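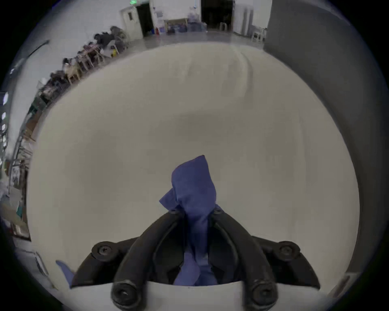
FICTION

Home | Stories | Poems | Submit | Contact

Print this story | E-mail this story

The visit to Galtis was set for two o'clock, and Bindu Namboodiri got there early. Thenmozhi Chowdary met her at the door and walked her to the big table.

"Squeeze and lift," Thenmozhi said. "Blue is what we have the most of."

Bindu took the gripper. The cloth bunched between the two black fingers and stood up in a point.

"Is that right?"

"Nothing's right yet. We need 500 of them by Monday. We have 289."

Bindu put the cloth down.

"290," said Thenmozhi, and wrote it on her arm.
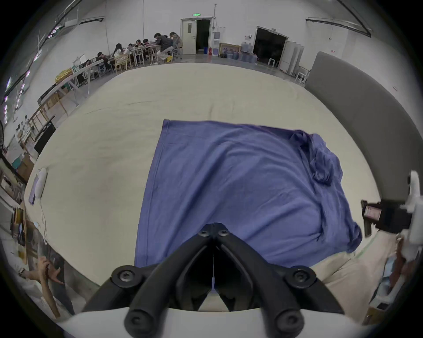
BRALTASUM, January

Ilango Alva had driven up from the coast to see the shirts. He owned the building and half of Galtis, and he had never folded anything in his life. His wife did it, and before her his mother.

"Two people to one shirt?" he asked.

"Two grippers," Thenmozhi said. "One person can run both, if she's patient."

At the far end of the room they went on working at the long table. Ilango watched the dark shirt for a while. One side had a straight hem and the other was all folds.

"My mother would pull that sleeve out first," he said.

Thenmozhi handed him a gripper. He held it the way he held a fish, away from his coat.

"Show me how she did it," she said.

He bent over the table and reached for the sleeve.

Last updated: January

Print | E-mail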